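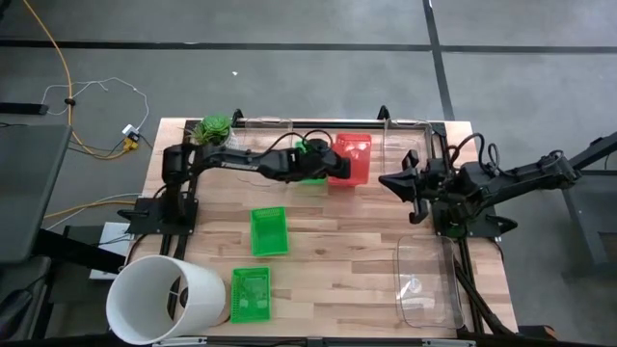 Baskets, bins and the junk drawer problem

I'll confess I started August 2022 with a junk drawer that had turned into a junk closet. Tape, batteries, seed packets, three kinds of twine, a bag of buttons from a coat I gave away years ago (why did I keep the buttons?). So when it was my turn to pick a topic for the Skendano newsletter, I went straight for sorting, and I've been having a lovely time with it ever since.

My big discovery is how well colored plastic baskets and clear bins work together. I used to be a matching-set person, everything white, everything with a label, and I could never find a thing. Now I go by color! Green is for stuff that gets used every week, and the one warm color in the bunch is for anything on its way out of the house: library books, returns, the casserole dish that belongs to my sister. My eye goes right to it when I'm hunting for my keys.

The clear bins get the big, light, awkward things, like gift wrap and spare pillowcases. You can see through the sides, so you don't have to pull everything down to find out what's in there. Look for ones with handle cutouts near the top if you'll be lifting them off a shelf. I bought a couple without and I grumble every time.

One more thing, and it made the most difference for me: do your sorting on a big bare wood table, with the baskets set out before you bring over a single item. I tried it on the floor first and my knees are still mad at me. Leave yourself some open space in the middle for the pile. A plant or two can stay put at the edge, they cheer the whole job up.
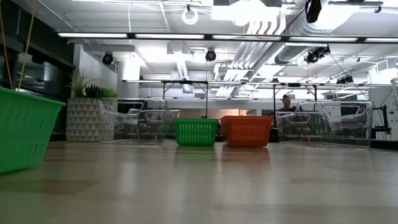 Your turn: the October basket swap

We're doing a swap at the Solanki hall in October and I'd love to see you there. Bring up to 5 baskets or bins you've stopped using, any color, any size, and go home with ones that fit your shelves better. Please rinse them out first, and keep sets together if you can (a rubber band does it). Cracked ones should stay home, but a bit of fading is fine by me.

If you have a color system of your own, write it on a card and pin it to the board by the door. Last time we had a family who sorted socks by basket color and I still think about it. Tables open as soon as the coffee's on!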